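Tips for running an online patient group from your own kitchen table

Posted 6/7/25 in Home and Workshop Tips

I have looked after a support group for people with long-term joint trouble for seven years now, most of it from the same chair, and in that time I've been thanked often, shouted at now and then, and once sent a cheese. What follows is what I'd pass on to anybody thinking of starting one. The jewellery people among you can have your beading tips back next month.
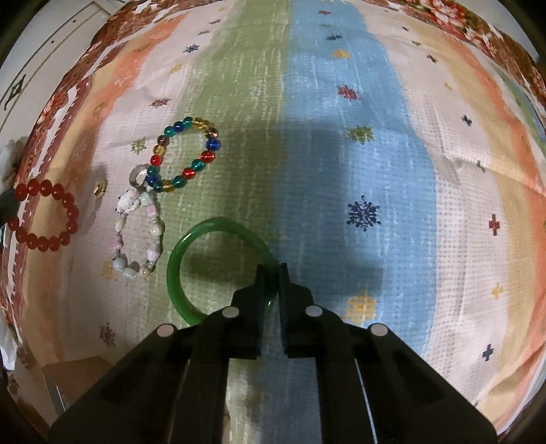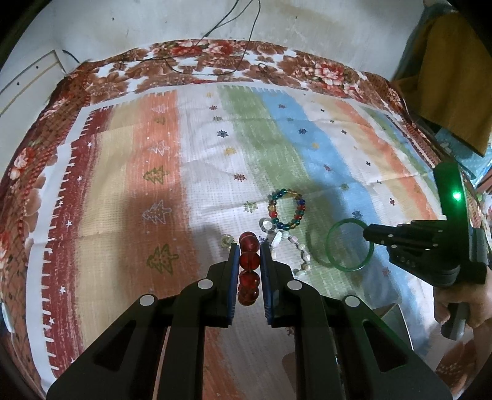

Pick one place and stay there. We began as an email list, moved to a forum called Tilis, then opened a chat room as well for the younger ones, who never came. For most of a year the same question about stiff mornings was being answered in all three, with three different answers. Shut two of them. People will grumble for a fortnight and then forget the others existed.

Write the rules short. Ours used to run to 1270 words and had a section on signatures. Jean Drummond cut them down to 200 one wet afternoon in June and nobody noticed, which tells you how many had read the old ones. The bits worth keeping:

Say what helped you, and don't tell anyone else to take it.
No photographs of rashes without a warning in the title.
No selling.
Don't post what your consultant said about somebody else.

Have a plan for the miracle cure. It will arrive, usually late in the evening, from a new member with a great many exclamation marks. Take the post down first and write to the person second. Most of them aren't crooks, they've had one good week and want to share it, and a civil note will often keep them. The ones with a discount code can go without the note.

Keep a page of plain facts pinned at the top: the surgery's number, the out-of-hours number, when to ring 999. Check it twice a year. Ross Baxter found that ours had been sending people to a clinic in Galbraith Street that was by then a carpet shop. The carpet shop had been very nice about it, apparently.

Answer the quiet ones first. A long, furious post about parking at the hospital will get forty replies without your help. The two-line one from somebody who was diagnosed yesterday and "just wanted to say hello" may get none, and they won't post again. I look for those before I've put the kettle on.

Get a second pair of hands before you need them. I didn't, and had to hand over the password from a hospital bed, spelling it out to Annag Gourlay over the phone while the woman opposite took an interest. There are now 4 of us who can log in, and the password has been changed. Write down how to do things as well: how to approve a member, how to lock a thread, who to ring when the whole thing falls over.

If a doctor or nurse joins, be glad, and then leave them alone. Chiharu Nishimura is a physiotherapist and very patient, but in her first week she had more private messages about knees than anyone should see in a lifetime. We now collect questions in one thread and she drops in when she can. She doesn't diagnose. She says so at the top of every answer, and someone always sends a picture of their ankle anyway.

On privacy: no surnames, no dates of birth, no hospital letters with the top corner showing. Assume that anything posted will be read by your employer, your sister-in-law and the man who came to fix the boiler. Old threads can be hidden from search engines on most forum software, though on ours the setting was under "Appearance", where I'd never have looked.

Meet in person if you can, even once. Six of us had lunch and spent it talking about dogs. Check the stairs, the chairs and the distance to the loo beforehand, and don't take the café's word for any of them.

And have a night off. Put it in the rules if you must. Mine says I don't read messages after nine, and I've kept to it nearly all of this month.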